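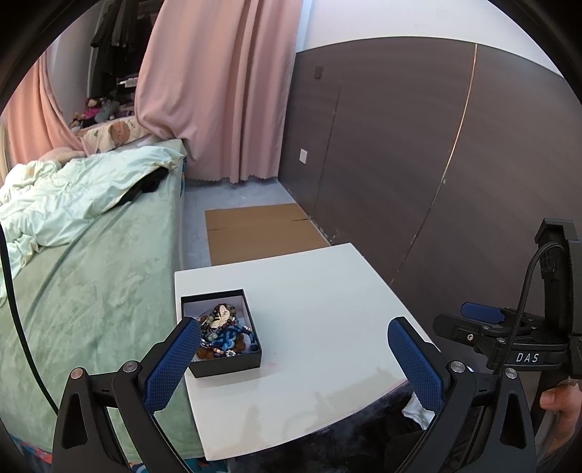
Bracelets and bead strands in the small black box, bedside.

Bedroom sort-out, part 2: the jewellery

The first page in this gallery covered the wardrobe. This one is for the small things, which took longer. The bedroom is the back one in the Plekeck flat, and it has one window, one bed and not much floor. Anything that needs sorting gets sorted on or beside the bed.

Most of the beads had been living in the one box since the move in January. It is black outside and white inside, and it was meant for a watch. Brown, dark red, blue, pale green and light blue are all in there together, along with some knotted blue cord. The pale gold pendant shaped like a leaf is on top of the pile. It came off a necklace chain years ago and has never been put back on one.

The white top beside the bed is a good surface for this kind of job. Small beads show up well against it and it wipes down with a damp cloth. The pinkish mark near the box is still on the list for cleaning.

How the sorting is done

Tip the box out a handful at a time. If the whole lot comes out at once, the strands pull tighter and the cord gets into everything.

Elastic bracelets come out first. They stretch, so they can be eased over the rest without much trouble. Cord goes next, working from whichever end is loose. Knots that won't give get left for later with a pin and a good lamp.

Broken strands go into a saucer. Don't try to restring on the bed. A sheet with any sort of raised pattern will hold on to the little ones, and they end up in the wash.

Keep, mend, give away

Keep: the brown beads, the dark red and anything that gets worn at least once a season. The leaf pendant stays too, with or without a chain.

Mend: whatever has stretched or lost its knot. A 262-piece bead kit from Flomer was bought for spares and the elastic in it is decent. The crimps are too big for fine cord.

Give away: doubles, and anything that pinches. These go in an envelope so they don't get tangled again on the way to the op shop.

Where it all goes after

The small box will go back to holding a few pieces at a time. The rest is going in a Noltari drawer tray, the shallow one with long sections, so the strands can lie flat. The Carré tray was looked at as well. It has nicer lining, but the sections are square and a full-length necklace has to be coiled to fit.

Pale green and light blue look much the same under the ceiling light, so colours are best split up in the morning, before 10 if the blind is open.

The bed gets made last. The sage sheet is staying on, the mint duvet goes back over it and the bear pillow stays at the head where it has always been. Clothes left on the edge go in the wardrobe or the wash.

Next in this gallery: scarves and belts
Back to: the wardrobe
Page views: 1,146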